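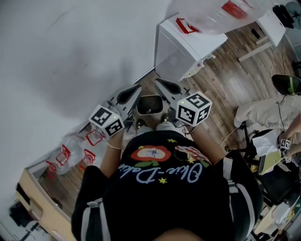

1 min read

Floor clearance rule for handheld gripper work

hchmielewska
May 3, 2023
We're rewriting our bench rules at the Ekville shop and I want opinions on floor pickups. My draft says no cables across the floor inside the work area, nothing draped on chairs next to it, and a second person stays 8 feet back while somebody is working with both grippers.

zadamczyk
Cables yes. 8 feet is too much for a small room. We'd have to send people into the hallway.

flokatmont_celina
I'd add bags. Plastic bags on a wood floor are a slip hazard, and you're looking down at the jaws the whole time, so you won't see one.

hchmielewska
Good, adding bags.

nikola_s
Disagree on the chairs. A real floor has stuff on it. If you clear everything, all your recordings are of a clean floor. Our rule at Szewczyk only covers where your feet go.

zadamczyk
Same here. Keep the marker cubes uncovered, keep the walking area clear, leave the rest alone.

flokatmont_celina
Clutter is fine if you put it there on purpose. A cable by your foot isn't variety.

hchmielewska
OK, second draft: cables and bags out, chairs can stay, second person 2 steps back. Does anyone have wording for closed shoes?

nikola_s
Ours says "closed toe, flat sole." I'll send you the page.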